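Portes ouvertes chez Kosthorpe : plier un T-shirt, tout un métier

Rasha Qudah nous attend à l'entrée de l'atelier, badge de travers et café à la main. « Vous tombez bien, on vient d'attaquer le linge ! » Ingénieure chez Kosthorpe depuis l'époque du projet Hamdan, elle a guidé en une journée 14 groupes de visiteurs, et sa voix commence à fatiguer. Son plaisir, lui, est intact.

Ce qui la passionne, c'est le tissu. « Une boîte, vous la prenez, elle reste une boîte. Un T-shirt change de forme dès qu'on y touche, et c'est un régal – enfin, un régal et un casse-tête. » Son collègue Ataberk Gündoğdu se charge des démonstrations, une pince dans chaque main. « Tout le monde croit savoir plier, s'amuse-t-il. Essayez donc sans vos doigts ! » Le geste demande de saisir les deux bouts du bord replié et de garder la bande bien tendue, sans la laisser glisser. Sur le T-shirt bleu, les plis se resserrent là où la pince mord le coin. 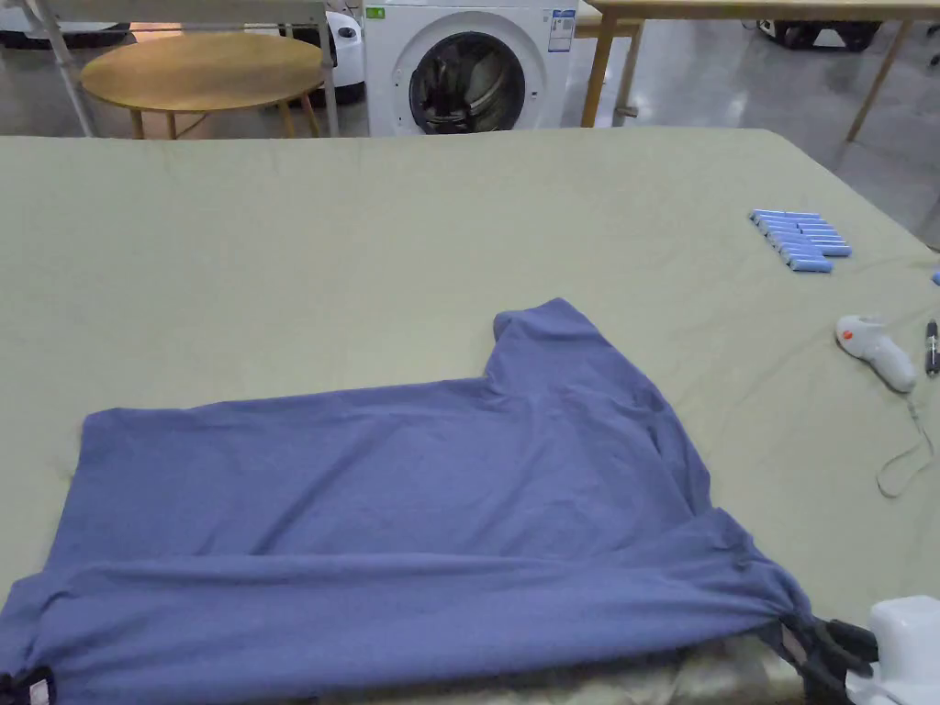 « Les enfants posent les meilleures questions »

L'équipe a déjà enregistré 459 pliages et vise les 1 625 d'ici juillet. Rasha Qudah garde aussi les ratés. « Une manche qui se retourne, ça m'apprend beaucoup de choses. » Et le public ? « Une petite fille m'a demandé si le robot saurait faire les chaussettes. J'ai répondu : pas encore. Elle a eu l'air très déçue, et moi aussi, du coup ! »

La prochaine visite aura lieu dans les locaux de Balton, avec des serviettes au programme.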